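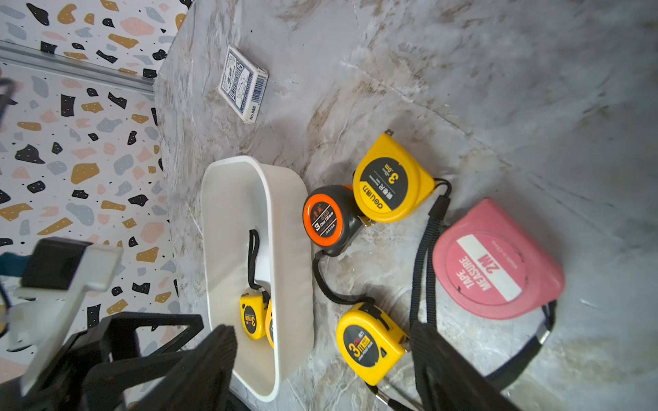

Clivarix Shared Workshop
Equipment Review Group
Minutes of the second meeting on the Vik two-arm bench kit

Present: Siham Mahasneh (chair), Marcelino Sarmiento (minutes), five members, and a member of the Driltidora sales team on the phone, who was on mute for the first item and may have enjoyed it more that way.

1. Minutes of the previous meeting
Approved after one correction. The kit was recorded in August as "arriving shortly." It arrived, and the word "shortly" has been struck.

2. Setup
Marcelino reported that the brochure promises a working bench in 55 minutes. He had no quarrel with the number as long as the clock starts after the boxes are open, the rails are square and someone has found the second bag of screws. The manual has 92 pages. Page 53 is the one with the emergency stop on it, and the group would like to see it moved forward.

Action: Marcelino to ask Driltidora for a one-page quick start. He has asked before and will ask again in a larger font.

3. Handling trial
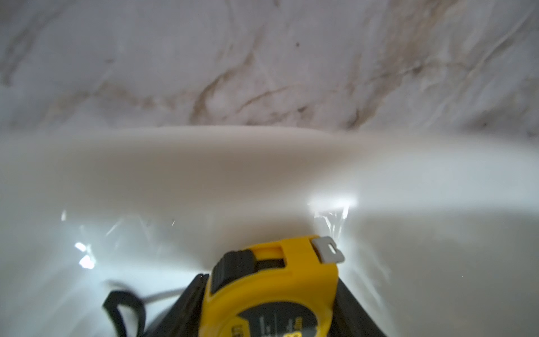 The trial covers picking, holding and setting down hand tools of the kind we lend out over the counter. Members had wanted to start with something easier, and were outvoted by members who wanted to start with hammers. Tape measures were the compromise. A yellow one held upright between the two black fingers, with the metal end hook standing up at the corner, is a fair picture of what we want from the grip. The wrist loop is another matter. It curls off to the side and goes where it likes, and the group agreed that any scoring sheet has to say whether a trailing strap counts as part of the tool. After a long exchange it was decided that it does. The strap is there when a member borrows the tape, so it can be there for the arm too.

A shiny white surface throws a lot of glare back at the wrist camera. The sales line came off mute to say this could be handled in the settings. Asked which settings, the line said it would write to us.

Action: scoring sheet to be rewritten with a column for straps. The column headed "Vibe" to be removed.

4. Cost and support plan 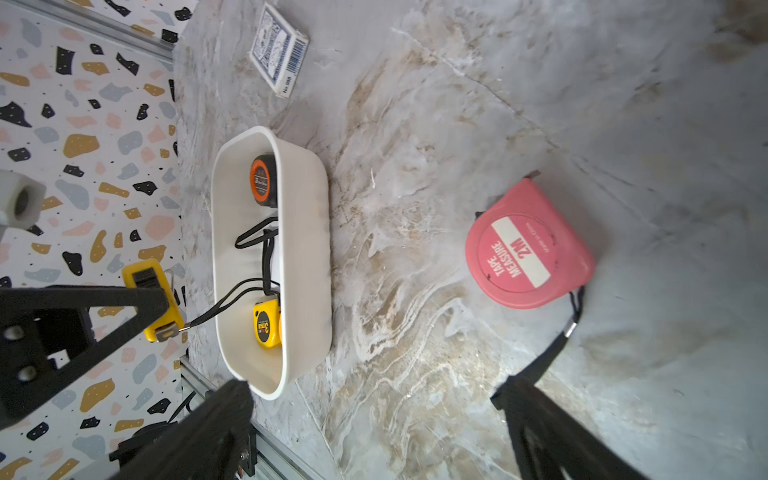 Siham Mahasneh asked what the support plan buys that the warranty does not, and said she had read both twice and come away with the feeling of having read one of them four times. She would not put her name to a monthly fee until she could explain it to a member at the front desk without pointing at a leaflet.

The fee is 58 dollars a month. Driltidora confirmed that it includes software updates, phone help and "access to the community." Asked who is in the community, they said it was growing.

It was noted that spare fingers are sold in pairs and the mounting screws separately. A member observed that this is how printers got started.

Action: Siham to get the plan in writing, with the spare parts prices on the same sheet. No payment before then.

5. Any other business
A member asked whether the bench could be used for card tricks at the open evening. Declined, though the idea drew more warmth than anything in item 4.

The parking question was raised and lowered.

Addendum to the minutes
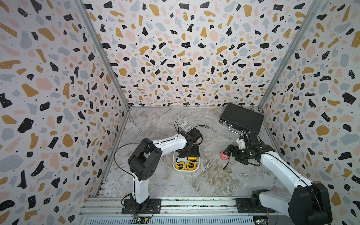 Cister, 15/10/2022

Following the meeting, members asked for a plain note on the layout we intend to score, so that two people running the same test get the same test. Both arms stay bolted to the front rail. The left arm works the white tray with the tape measures in it, and the right arm takes the side with the black case. Walls stay as they are, terrazzo print included. One member finds the pattern hard to look at, but the cameras will have to cope with worse in our storeroom.

The case is the open question. Marcelino wants the handle tested as a grip point, Siham wants to know first what happens to the finish. The matter goes to the next meeting, by which time we expect to have the spare parts prices, or a further note about the community.

Corrections to Marcelino Sarmiento, in writing, and please not on the back of the scoring sheets.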